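4.2 Bottles that do not stand up

Participants in the Tinholm survey agreed, almost to a household, that hand sanitizer has a place. They agreed less on where it was. Of 2372 item sightings logged in October, 81 concerned sanitizer, and the diaries give the bottle a social life richer than that of most of the people writing them: hall shelf, piano, windowsill, the inside of a boot.

Pump bottles gave our coders particular trouble. The scheme we took over from the Surnell study has 2 posture codes, "upright" and "fallen," and the second implies an accident. Many diarists laid their bottles down on purpose and resented the word. We therefore recoded every such case as "lying," a term that offended fewer people, and noted the surface beneath it separately (Figure 2). Where a bottle lay near the meeting of two surfaces, the coders were asked to choose one. They chose differently, and at length.
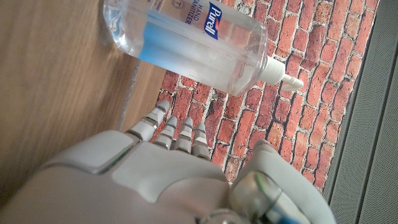
Figure 2. Pump bottle of Purell hand sanitizer, coded "lying."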